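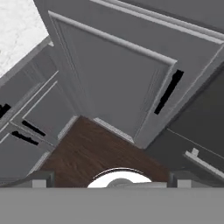 Can a robot clean up your kitchen yet? It's a great question, and the answer is a little bit yes and a lot not quite! Let's start with something you do without thinking, which is opening a cupboard. You look, you reach, you pull. A robot has to work out much more than that. First it has to find the part it's supposed to grab, and kitchens love to make that tricky. One gray door might have a long, dark slot for a handle, and then right nearby there's a silver bar on a panel that's deep in shadow. They look nothing alike, but both of them mean "pull me." You learned that when you were tiny, probably by emptying all the pots onto the floor. A robot has to learn it too.

Practicing in a pretend kitchen

Lots of robots get their first lessons inside a computer. Programmers build a kitchen a bit like the ones in video games, with doors that swing and drawers that slide, and they put a computer copy of the robot in it. This is called a simulation (say it: sim-yoo-LAY-shun). The pretend robot can bump the pretend counter all day long and nothing gets broken. It can also practice super fast, and it never needs a snack.

Zinhle Jacobs teaches robots to do chores at a lab called Murna. Her team has a practice program named Selo, and last August they let it try opening doors over and over. It made 3,479 tries! At the start it mostly missed. Sometimes it closed its fingers on plain air, and sometimes it pushed a door it was supposed to pull. By the end, it was opening 74 doors out of every 100.

"I cheered when we got to 74," Zinhle told us. "Then I went home and opened my own fridge on the first try, and I thought, wow, my hand is amazing."

Your hand really is amazing, by the way. Try this. Close your eyes and pick up a spoon. You can feel how heavy it is and whether it's slipping, and you squeeze harder before it falls. Many robot grippers have just two fingers, and some of them can't feel anything at all. They depend on cameras to tell them what's going on.

The fridge problem

Now let's think about a refrigerator. Fridge doors are harder than you'd guess! There's a rubbery strip around the edge that holds the door shut and keeps the cold in, so you need a good tug to get it started. Then, once it lets go, the door moves easily, and you have to stop tugging so hard or everything in the door goes clink and crash.
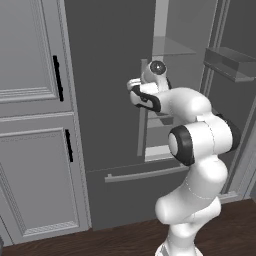

There's another sneaky thing about it. A fridge door doesn't come straight toward you. It swings in a curve, with the hinge side staying put. When you open one, you step back or lean out of the way, and your arm follows the curve all by itself. A robot has to plan that curve. If it pulls in a straight line, its fingers can slip off the handle, or the arm can get stuck with its elbow bent the wrong way. And if the robot is parked too close, the door might bump right into it!

Engineers have a word for how many different ways an arm can move. They call them degrees of freedom. Your arm has seven main ones from your shoulder to your wrist. Try it out: keep your hand flat on a table and wiggle your elbow up and down. See how your hand stays put while your elbow moves? That bit of extra wiggle helps you reach around things, and some robot arms can do it too.

So what can robots do right now?

Quite a few things! Robot vacuums already roll around in lots of homes. In big warehouses, robots carry shelves and move boxes. In factories, robot arms have been welding cars since before your parents had phones in their pockets. Those jobs are easier for a robot because the work is nearly the same every time. The box is a box, and the floor is flat.

Your kitchen is different every single day. Somebody left the milk out. The cat is sitting on the mat. There's a drawer that only opens if you lift it a little. Research robots can open doors, wipe tables, and put cups in a dishwasher, but often slowly, and often with a person standing close by to help.

Marietjie Mabuza repairs machines at a grocery store called Skonutitz, and she has watched a shelf-stocking robot named Molefe learn its job. It's very good with cans. Bags of chips are another story. "They squish, they slide, and they're shiny, so the light bounces off them," she says. Last time she checked, Molefe could stack 2 bags before the pile fell over.

Try being a robot

You'll need a friend, a closed cupboard (ask a grown-up which one is okay), and a pair of oven mitts. Put on the mitts and shut your eyes. Your friend is the programmer and can only use these words: up, down, left, right, forward, back, open, close. Can you get the cupboard open?

Then switch places and try a drawer. Write down which words you wished you had. Was "gently" one of them? How about "a tiny bit more"? Robot programmers wish for those too, and finding ways to say them in computer code is a big part of their job.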